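Carnodell Site: Manipulation Data Collection Cell
Pre-Session Inspection Checklist with Inspector's Comments

Form reference: Memory and Processor Handling, Rev. C
Date of inspection: Jul 31, 2018
Project: Pladar
Equipment supplied by: Rokeck
Outcome: Passed with comments. Two items open.

Scope

This checklist is to be completed before any recording session in which a person guides the arm through a task on a computer main board. It covers the safety of the operator, the condition of the arm and gripper, the state of the boards used as work pieces, and the quality of the recorded examples. Items marked N are not satisfied and must be closed before the date given. Items marked C are satisfied, with a comment.

Section 1. Cell and surroundings

1.1 Floor clear within the marked area. Y
1.2 Emergency stop within reach of the operator's seat, tested. Y
Comment: Tested twice, once with the arm at rest and once at teaching speed. The arm held its position on both occasions.
1.3 Second emergency stop at the cell entrance, tested. C
Comment: The button works. The sign above it has faded and a replacement has been requested.
1.4 Speed limit for guided operation set and locked. Y
1.5 Mains supply to all work pieces disconnected and tagged. Y
Comment: The tag book shows entries for both work pieces. The operator is reminded that the tag is to be signed at the start of each session and not only at the start of each week.
1.6 Lighting switched on ten minutes before recording. Y

Section 2. Arm and gripper

2.1 Gripper screws checked for tightness with the torque driver. Y
2.2 Fingers free of cracks, burrs and residue. C
Comment: Slight wear was felt at the tip of one finger. It is within the limit. Check again at the October inspection.
2.3 Gripper force set to the value for small parts. Y
2.4 Cable run along the arm free of tight bends through the full range of movement. Y
2.5 Wrist camera mount secure and lens cleaned. Y
2.6 Home position repeated three times without error. Y

Section 3. Work pieces

3.1 Boards fixed so that they cannot slide under light side load. Y
3.2 Loose cables kept out of the path of the fingers. C
Comment: Cables run close to the board edge on both work pieces. They did not enter the working area during the trial. The operator should check them again whenever a board is turned or replaced.
3.3 Slots and sockets free of dust and broken plastic. Y
3.4 Processor retention parts complete and undamaged. Y
3.5 Gripper approach to memory slots and processor socket checked by wrist camera. C
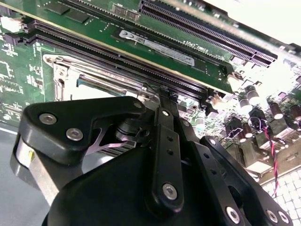
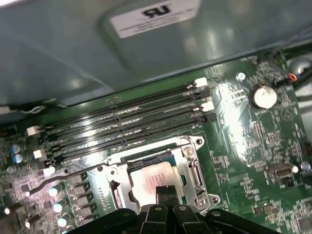

Wrist views at item 3.5: the memory slots, with a labelled module fitted in one of them, in the first view; four empty slots and the processor socket in the second.

3.6 Glare on the board low enough for the task. N
Comment: Strong reflections are present in both wrist views. In the second, part of the printing on the processor is hard to read. The overhead lamp is to be fitted with a diffuser and the views taken again. To be closed before the next full session. Until then, recordings may be made for practice only and must not be entered in the Pladar training set.
3.7 Spare memory modules stored in anti-static trays. Y
3.8 Wrist strap worn and tested by any person touching a board. Y

Section 4. Recording

4.1 All camera streams present and started by a single trigger. Y
4.2 Clock difference between arm log and camera log no greater than 40 milliseconds. Y
4.3 Disk space sufficient for the planned session. Y
Comment: 497 gigabytes free at the time of inspection.
4.4 Each example limited to 120 seconds. Y
Comment: The operator should end the example when the limit is reached, even where the task is nearly complete. Long attempts are to be saved under the label "timed out".
4.5 Starting position of the arm varied between examples. C
Comment: In the practice batch of 63 examples, the arm began too often from the same side of the board. A model trained on such a batch is likely to perform badly from any other side. The operator should follow the printed list of starting positions and tick each one as it is used.
4.6 Failed attempts kept and labelled. Y
Comment: Failed attempts are of value to the project and must not be deleted at the cell. Any decision to leave them out is made later, by the data reviewer.
4.7 Written task instruction stored with every example. N
Comment: Several examples carry the instruction from the previous task. The recording screen allows a new session to begin without the field being changed. Figueiredo, as supplier of the recording software, has been asked to make the field empty at the start of each session. In the meantime the operator is to read the instruction aloud to the second person present, who confirms it before the trigger is pressed.

Section 5. End of session

5.1 Arm returned to home position and brakes applied.
5.2 Gripper open and empty.
5.3 Modules and processors counted back into the trays and the count entered in the log.
5.4 Recordings copied to the project store and the copy verified.
5.5 Any contact between the fingers and a part outside the task entered in the damage book, whether or not a mark can be seen.
5.6 Cell locked and key returned.
Comment: Section 5 was not assessed at this inspection, as no full session was held. The operator is to complete it at the close of the next session and attach the sheet to this form.

Open items

3.6 Diffuser to be fitted and wrist views repeated. Responsible: cell operator.
4.7 Instruction field to be cleared at start of session. Responsible: Figueiredo, with the interim measure carried out by the cell operator.

Copies: cell folder, Pladar project office, Rokeck service desk.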